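Category: Datasets / Manipulation / Hand-held grippers

# Zudby two-gripper ball set

Demonstrations for ball placing with two hand-held grippers, put together by Lorena Gaete and Eamon Keogh. The set has 2,453 episodes. We hold out 200 for testing – please don't train on them.

Policies trained on one gripper's view alone did worse when the other gripper was over the box. Adding 25 episodes of shared-box work closed part of that gap.

Known issue: reflections in the clear box walls can be picked up as extra balls.

Related:
- Drillar peg set
- Flirnex gripper notes

Last updated: April

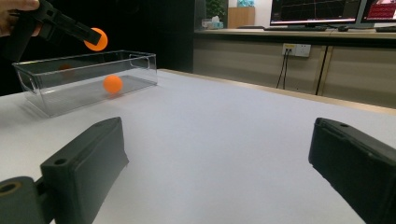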